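Updated February 14, 2024 – a few bits added at the bottom, kitchen table section redone

# Clearing the table: quick tips for the bench, the table and everything that lands on it

Typing this between loads so excuse the shorthand. Most of it is for small kitchens where the table is also the desk, the sorting spot and where the shopping gets dumped.

## Before you start

- Kettle on. Radio on. Phone in the other room.
- Empty the drying rack first. Always. Otherwise you've got a clean table and nowhere to put a wet bowl.
- One bag for rubbish, one for stuff that lives upstairs. Don't walk it up item by item, you won't come back down.
- Set the timer for 32 minutes. Half an hour feels mean, the extra two are for finding the lid of something.

## Trays

Best thing I ever did. A tray with a raised rim holds the small stuff while you wipe, then the whole lot lifts off in one go. Plastic for anything damp, it rinses. Cane ones look lovely and go mouldy, ask me how I know.

- Don't fill it. A full tray is just a second messy table.
- Washing up bits go in one end. Let sponges dry on their edge if they'll stand.
- Wash the tray itself once a week, hot water and a drop of detergent. Corners need an old toothbrush.
- Stuck-on jam: wet cloth on top, walk away, come back.

Marlene Haberkorn from the Netelby market keeps two going, one for food and one for not-food, and swaps them at tea time. I tried it. Good if you have the cupboard space, I don't.

## Sponges

Pale ones show the grime sooner so you'll chuck them sooner. I cut mine in half, they last longer and get into mugs better. Squeeze out, never leave sitting in the sink. When it goes slimy it gets one last job on the outside bin and then it's done.

Cleaning soda mix I use for the soaking tub: 4 tablespoons to a bucket, warm water, gloves on. Label the jar!! Looks exactly like icing sugar.

## Fruit

- Grapes: don't wash until you're about to eat them. Leave on the stem, take out any squashy ones, into the fridge in somthing with air holes.
- Mandarins and oranges are fine out for a few days, then crisper. One mouldy one ruins the neighbours so turn them over every so often.
- Bananas on their own. They ripen everything else.
- Fruit bowl gets emptied before new fruit goes in. New at the bottom, old on top. Sounds fussy, takes a minute.

For a family shop I put out 300 grams of grapes at a time and leave the rest cold. They vanish either way but at least the second lot's crisp.

## The table itself

Light wood marks if you look at it sideways. Order that works for me:

1. Pens, caps, toys, odd bits of plastic – into the tray or straight back where they live.
2. Fruit into the bowl. Bowl to the bench.
3. Dry brush for crumbs, toward you, into your hand.
4. Damp cloth, wrung right out, along the grain.
5. Dry tea towel straight after. 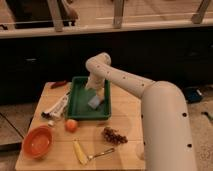 Anything still sitting out after step 2 goes to whoever owns it. No owner, it goes in the odd jar. The odd jar gets tipped out in September and whatever hasn't been missed goes to the op shop or the bin.

Red marker on wood: a dab of metho on a cotton bud, test underneath first, blot don't rub. Worked on ours, took the shine off my sister's. So, test.

Berry and grape stains, get them while they're fresh. Cold water, then a bit of bicarb paste if it's left a shadow. Five minutes tops or it dries the timber out.

Oil it twice a year. I use the Lenz one, the small tin, thin coat, old t-shirt. Lay the rag out flat outside to dry after, don't ball it up in the bin, oily rags can heat up and catch fire.

## Bits people asked for

- Plastic bowls gone orange from sauce: sit them in the sun for an afternoon. Doesn't work in winter much.
- Scratched tray – fine to use under things, stop using for food.
- Drawer liner: I buy the Ivel roll and cut it with the kitchen scissors. Sticks to nothing, slides a bit.
- The Briltedetti hooks hold a wet tea towel but not a wet bath towel. Found out at 2am.
- Crumbs in the table join: a bit of folded card, run it along the gap, then vaccuum.

Silverware drawer next time, mine's a disgrace and I want to sort it before I tell anyone else how.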